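Fodach laundry-handling set: data card and buying notes

Version 2, February 6, 2019. Kept by Branwen Jarman. Corrections to Barry Ellwood, who will say he already knew.

What this file is for

Two jobs. It describes the recordings in the Fodach set, and it sets out what we bought to make them, what we should have bought, and what we are asking for in the April round. Hayley Rudd at Hustbridge asked for the two to be kept together after last year's budget went in without anyone having looked at a single recording. I was one of the people who hadn't looked.

Contents

814 recordings of clothes being picked up, moved and folded on beds and tables, all made with hand-held grippers. Of these, 146 are marked "retake" in the index and should be left out of training unless you have a particular interest in sleeves. The index is a plain text file, one line per recording, with the tool number, the room and the garment type. Garment type is a free text field. This was Bradley Ashworth's decision, and it is why the set contains jumpers, sweaters, tops and, in one folder, "woolly".

Rooms are ordinary bedrooms, left much as we found them. We priced a mock bedroom at Drurnosgate and the quote for the bed alone would have bought a good many real ones.

The tools

Black two-fingered grippers, worked by hand, with a camera on each. The finger pads are a wearing part and are budgeted separately (see below). On the tools used for the bedroom folders, one pad is bright blue and its partner dark, so you can tell the sides apart when going through recordings late in the day.

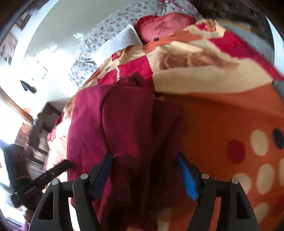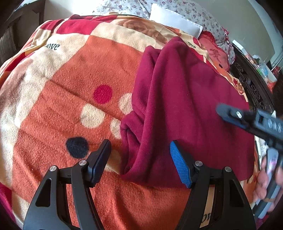

Bedroom folder, maroon garment on the patterned bedding. First picture: pads closed on a fold. Second picture: jaws open, second gripper coming in from the right.

What we have learned about spending money

Buy grippers in pairs. A folding task needs two, and a budget line for "gripper, 1" produces a great deal of footage of people lifting one corner of something. We had a line like that. It was mine.

Buy spare pads at the same time as the tools. The first order had none, and the second order spent longer in Purchasing than the pads spent in use. Ask for 20 per batch. They come off with a small screwdriver — put the screwdriver on the order as well, and then put it somewhere Barry can't lend it out.

Budget for storage before you budget for anything interesting. Ashley Entwistle worked out our needs properly and was told the figure looked high. It was low.

Clothes are cheap. Soft, thick fleece is good value for teaching a machine about folds, and charity shops will sell you a bagful without asking for a supplier form. Purchasing will ask for a supplier form.

Request for April

- Grippers, two matched pairs, same fitting as the present ones
- Finger pads, 20, half of them blue
- Storage, as per Ashley's original sum, unrounded
- Clothing, mixed, one line, no itemising please
- Robot arm: deferred again. Rudd have offered a loan unit, but the loan doesn't cover the bench, the guarding or the training day, and those three together come to more than 100 per cent of what we have left.

The arm is still the point of all this, on paper. Until there is money for it the hand-held tools give us recordings at a price we can defend, and they go through a bedroom door without a risk assessment.

Known problems

The cameras have a very wide view, so straight edges bend near the sides. Bright windows wash out. Tool numbers were swapped for part of the second batch, and the index has been corrected by hand, by me, with biscuits. If a recording says tool 3 and looks like tool 4, tell me which one and I'll check it against the paper log.

Access

Ask Bradley for the read-only copy. Please don't rename the folders. The budget sheet points at them by name, and it took Ashley most of a week to find that out.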